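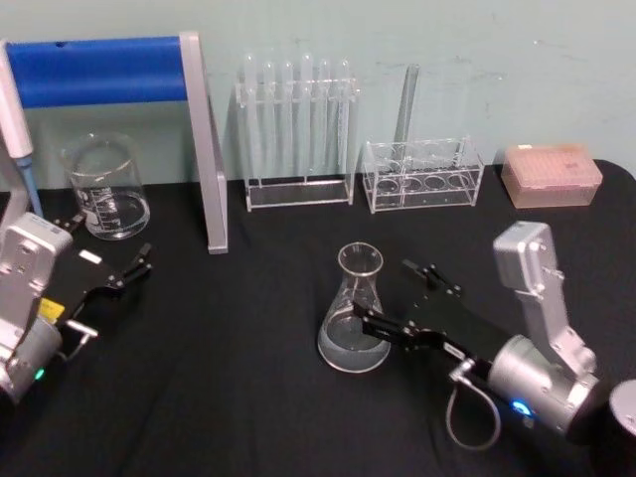

Two-arm bench cell, what did you budget for?
Started by ragudelo

I'm putting together a purchase request for a second two-arm bench cell for our teaching and prep lab. We have one now. The request has to be in by December and I want to ask for the right number the first time.

Quotes so far are from Hurkonari (arms and grippers as one package) and Charvát (arms only, you find your own grippers). Charvát is cheaper by a fair bit until you add the grippers, and then the gap is 4,000.

What I'd like to know is what you ended up paying for that wasn't on the quote. I have lines for mounting, cables, a spare set of fingers and training. What else?

Rocío Agudelo

benchmonkey31
Glassware. Put in a line for it and don't be shy. We budgeted for one set of flasks and beakers and had to reorder before the first term was over. Same with racks. Clear acrylic looks nice but it scratches, and cameras have a hard time with it anyway.

Also ask Hurkonari whether the price includes the controller licenses for both arms. Ours was for one.

tolland_k
Before any of that, do you need a second cell? How many hours a week does the first one run? We bought two on the theory that one would always be busy, and the second has mostly been a parts donor.

ragudelo
Fair question. The first one is booked 31 hours a week and the rest goes to setup and changeover. Setup is the real problem. Every group wants its own layout, so we take down one group's glass and lay out the next group's, and then someone has to redo the positions.

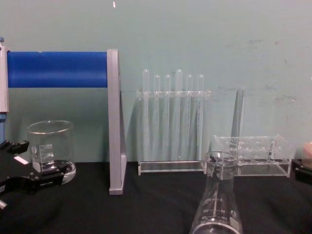 Most of our protocols only need a few things on the table, so I'm not asking for a bigger bench or longer reach. I want two tables that can stay set up. If I could get the changeover time down by half I'd probably drop the request.

tolland_k
Then I'd spend on changeover first. A fixed base plate with locating pins, one plate per group. Any machine shop can make them. You lift off one plate and put on the next, and the positions hold. That's a small fraction of the price of another pair of arms.

benchmonkey31
I don't agree. We did plates. They work if people leave the plates alone, and our people didn't. Racks got moved, somebody swapped a flask for a different size, and we were back to teaching points by hand. If she has 31 booked hours I'd buy the second cell.

m.serafin
Somewhere in between for me. Buy the plates this year out of the consumables budget, log the changeover times, and use the log to back up the request. Ours went through on the second try because we had numbers.

On grippers – I would not save the 4,000. We went the separate route with Wonolon grippers on another maker's arms. The grippers are fine. The adapter flanges and the cabling took us 5 weeks to sort out, and neither vendor thought it was their job.

ragudelo
That's useful, thank you. Did you get a service contract on the arms?

m.serafin
Yes, through Clonov, who cover mixed setups. Read the part about response time. Ours says 6 working days, and that's to a first visit, so the repair can be later than that. 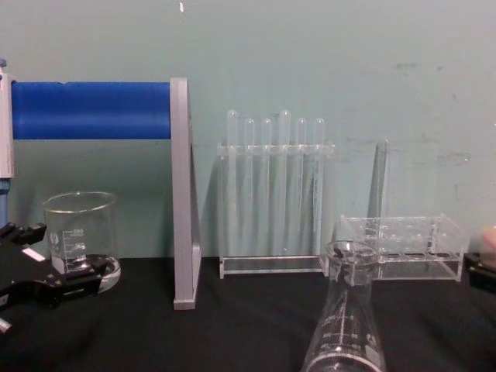 I'd also ask for a loan arm clause. It cost us a little extra and we've used it once. With both arms needed for every protocol, one arm down means the whole table is down.

tolland_k
Agree on the loan arm. I'd take that over the training line. Two days of vendor training got us through the pendant menus and not much further.

benchmonkey31
Depends who gives it. Ours was good. I'd keep the line and ask for it to be split, one day at install and one day a couple of months later when people have real questions.

ragudelo
OK, the list as of Tue 13 October:

Hurkonari package, grippers included, licenses for both arms in writing
Base plates, two to start, from this year's money
Glassware and racks as a separate line
Service contract with loan arm
Training, split into two days
Spare fingers

I'm leaving Charvát in as the comparison quote because purchasing wants at least two. I'll start logging changeovers this week either way. tolland_k, do you have a drawing for your plates, or did you just mark up a sheet for the shop?

tolland_k
Marked up a sheet. I'll look for it. Make the pins replaceable, ours were pressed in and two are bent.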